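Informe de seguimiento del programa de aulas de informática - Uto
Última actualización: 10/08/2018

Para: Angus Crichton, Fundación Rankin
De: coordinación de Uto

Situación general

El segundo semestre del programa se ha cerrado con los dos centros en funcionamiento, Wolemel y Lindby. En Wolemel las clases empezaron en la fecha prevista. En Lindby hubo un retraso por la reforma de la instalación eléctrica, que terminó en June según el calendario del contratista, es decir, al final de junio. Desde entonces el aula abre mañana y tarde.

Se han matriculado 130 personas. La mayoría sigue el curso básico: correo, trámites en línea y hoja de cálculo. El grupo de búsqueda de empleo es más pequeño, pero ha pedido más horas.

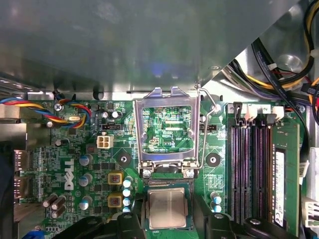

El módulo de mantenimiento de equipos era el que más dudas planteaba en la propuesta, por falta de docentes. Se ha impartido completo en Wolemel. La parte práctica trata el cambio de procesador, y se empieza con el zócalo vacío y el marco de sujeción levantado, para que se vea cómo va anclado a la placa con los tornillos. Falta una guía impresa para esta parte.

Equipos y compras

Se compraron teclados, cableado y mobiliario. Los ordenadores de sobremesa proceden de donaciones, lo que ha permitido pasar parte de la partida de equipos a transporte. Quedan por pagar 200 euros al proveedor de mesas, que se abonarán cuando entregue la factura corregida.
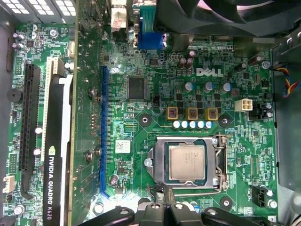
El inventario se lleva ahora en una sola hoja compartida por los dos centros. Antes cada aula tenía la suya y los datos no coincidían. Se anota marca, estado y ubicación; en los Dell, el logotipo viene impreso en la propia placa, cerca de la parte superior central, y sirve para identificarla cuando está fuera de la caja. Falta por registrar el material de Lindby.

Asistencia

La asistencia es buena por la mañana e irregular por la tarde. Las bajas se concentran en las primeras semanas y casi siempre por cambios de turno en el trabajo.
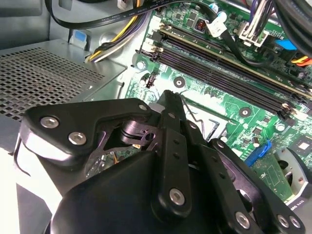
Para reducirlas se propone repetir la primera sesión a mitad de curso y permitir el cambio de horario sin nueva matrícula. Ninguna de las dos medidas supone gasto adicional.

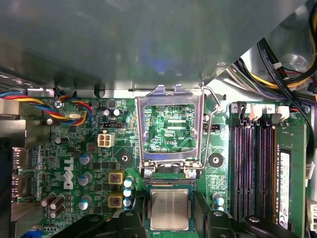
Próximo periodo

Se solicita mantener el presupuesto aprobado y ampliar el horario de tarde en Lindby. El detalle de gastos se enviará aparte - falta la conciliación del último mes.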